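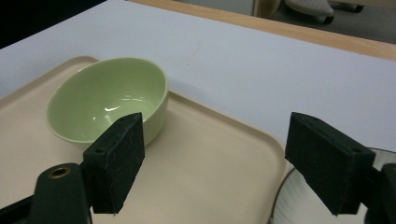
Comparing Two Finger Surfaces on a Hand-Held Gripper

Student project report, robotics lab course
Author: Štěpánka Vlček

1. What the project was for

The course asks each student to pick one part of a gripper setup and test it against an alternative. I picked the finger surface. Our lab uses a hand-held gripper tool with a camera on it, called the Nondar in our parts list, and the same fingers also fit the small arm at the end of the bench. Dark green fingers with a rough surface are the standard set. The second set was printed to the same outline but left smooth on the inner face.

The question was simple. When the job is to pick up a bowl by its wall and put it down somewhere else, does the rough surface hold better than the smooth one, and does it matter whether a person or the arm is doing the moving?

2. Objects and table layout

The main object was a light green ceramic bowl with a glossy glaze. It started each trial empty on a beige tray with a raised lip, on the white tabletop. A shiny metal bowl stood on the table to the right of the tray, and that was the target. The green bowl did not have to go inside it. It had to be set down on the tray next to it, within a hand's width of the tray edge.

I kept the metal bowl in the layout even though it was trouble for the camera. Reflections moved when the tool moved, and the tracking software (Goel, version used in April) sometimes took them for an edge. The overhead light also put a bright streak on the inside wall of the green bowl.

3. Procedure

One trial went like this:

Open the fingers fully and hold the tool above the tray.
Lower it until one finger is inside the bowl and the other is outside.
Close on the wall, lift clear of the tray, move right, set down, open.

A trial counted as good if the bowl stayed in the fingers from lift to set-down and landed upright. A slip of more than a finger's width was marked as a slip even if the bowl was not dropped. The set-down height was low, and I put a folded towel in the tray for the first day of practice only.

With the hand-held tool I did all the trials myself. With the arm, I recorded the path once and replayed it. The arm controller is the Cludemside unit that came with the bench, and I did not change its speed settings.

4. Results

There were 355 trials in total. Of these, 321 were good. The remaining trials were slips or drops, and 17 of them came from the smooth fingers on the arm, which was the worst combination by a clear margin. The rough fingers in the hand-held tool had the fewest failures.

The smooth fingers were better than I expected when I held the tool. I think this is because a person feels the bowl start to turn and squeezes harder without planning to. The arm closes to a set width and stays there. When the bowl had been left a little off its mark, one finger met the wall first and pushed it, and the grip ended up near the tip of the finger.

Grip position mattered a lot. Most slips happened when the rim was held by the last part of the finger only. Going lower fixed this, but going too low made the outside finger touch the tray. The tray lip was also in the way whenever the bowl started close to it.

5. Wear

The rough fingers are scuffed, with pale flecks along the edges where the texture has rubbed off. They were used by other groups before me, so I can't say how much of the wear is from this project. I could not measure any change in grip between my first and last sessions. The smooth set picked up fine scratches but nothing else.

6. Problems

I lost 83 trials from an early session and ran them again. The camera mount had been tightened at the wrong angle and the left finger covered most of the bowl at the moment of closing, so I could not tell from the video where contact was made. The total above does not include the lost ones.

Cleaning was not consistent at first. Dust on the smooth fingers made them slip more, and I only started wiping both sets between blocks after the second session. The early smooth results may be a bit worse than they should be.

7. What I would do next

I would keep the rough fingers as the standard set and try a softer pad on the arm, where the closing width is fixed. A supplier called Drudasia sells thin stick-on pads that would fit the inner face without new parts. I would also add a bowl with a matte finish, to see how much of the slipping comes from the glaze. The trial sheets and videos are in the course folder under my last name.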